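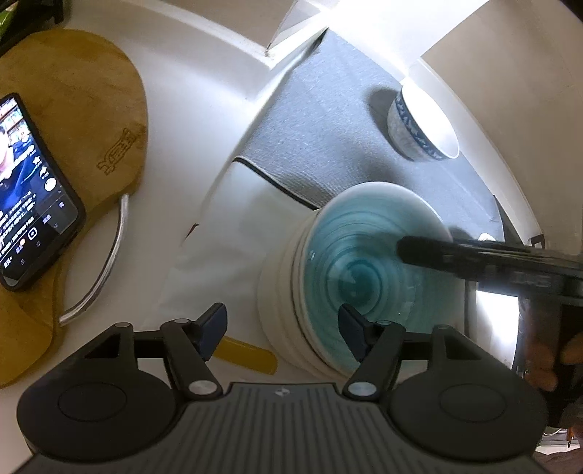
Report to the Tromton Fund on the Pinico house style and copyediting project
Prepared by Shu-fen Ng, managing editor
2020-08-30

This report covers the period since our April update. The grant pays for a new house style guide for Pinico magazine, a cleanup of the back-issue archive, and part-time work by one trainee copyeditor. The style guide is nearly finished. The archive is behind schedule. The traineeship is going well.

## Style guide

The old guide was a word-processor file that four editors had added to over the years. It told writers to spell out numbers under ten in one section and under one hundred in another. It had two entries for "email," with different spellings.

We merged the duplicates, removed the rules that no one followed, and checked what was left against the dictionary we use. The new draft has 300 entries and runs to 40 pages. It is arranged alphabetically, with a short section at the front on how to mark up a manuscript and how to query an author.

Three points are still open:

- Whether to keep the serial comma. The draft keeps it. Two of our columnists have asked us to drop it.
- How to handle names where the family name comes first. The present draft says to follow the person's own preference and to record it on the job sheet. We need a rule for people we can't reach.
- Recipe style. The draft covers weights, measures and oven temperatures but doesn't yet say how to list an ingredient that is used twice.
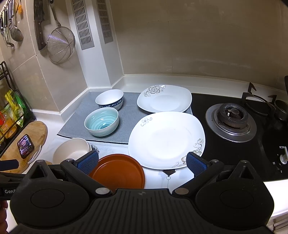 *Plates and bowls on the counter beside the stove.*

The recipe section was not in the original plan. We added it when the food pages went from two to six per issue and the copy desk found itself making the same decisions every month. It adds no cost to the project.

## Archive cleanup

Our archive holds 1380 articles scanned from print. The scans were turned into text by software, and the errors are what you would expect: "modern" read as "modem," running heads dropped into the middle of paragraphs, italics lost. The plan was to have every article read once against the scan by the end of July. We did not make it. All the feature articles have been read, and so have the book reviews. Letters, short news items and most of the columns remain.

There were two causes. First, I underestimated how long the older issues would take. They were set in narrow columns with a lot of hyphenation, and every line break has to be checked. Second, the shared file server at Iker House was replaced in June and we lost access to the scans while the folders were moved. Nothing was lost, but we had to relink the text files to the page images by hand.

We have since changed the order of work. Columns come next, then letters, then news items. If we run short of time, the news items will go online marked as uncorrected.

## Trainee copyeditor

Chia-hao Hsu joined us at the start of the grant and works two afternoons a week. He started on proofreading against copy and moved to light copyediting in May. He now handles the review section on his own, and I look over his queries before they go to authors.

His early edits were too heavy. He tended to recast sentences that were only unusual, and one reviewer asked for most of her original wording back. We went through that piece together and restored it. Since then he has been asking himself whether a change fixes an error or is a matter of taste, and his queries have become shorter and more useful. He has also written most of the guide's entries on hyphens.

## Spending

The only change to the budget is in printing. Reddy Print quoted $2000 to print and spiral-bind the guide for staff and regular contributors, including the tabbed dividers. This is above the amount we set aside. Dropping the dividers brings it back within budget, and I propose we do that. Contributors who prefer a file will get a PDF. Trainee wages and software are on plan.

## Next steps

- Settle the three open points in the guide and send the final text to Reddy Print by the end of October.
- Finish the columns in the archive and start on the letters.
- Move Chia-hao on to one full feature per issue, with a second read by me.
- Hold a short session for contributors on the new guide, by video.

We need one decision from the Fund. I would like to move the archive deadline to the end of December, with no increase in the grant. Please let me know if you need this request on a separate form. The current draft of the guide is attached, along with Chia-hao's hours.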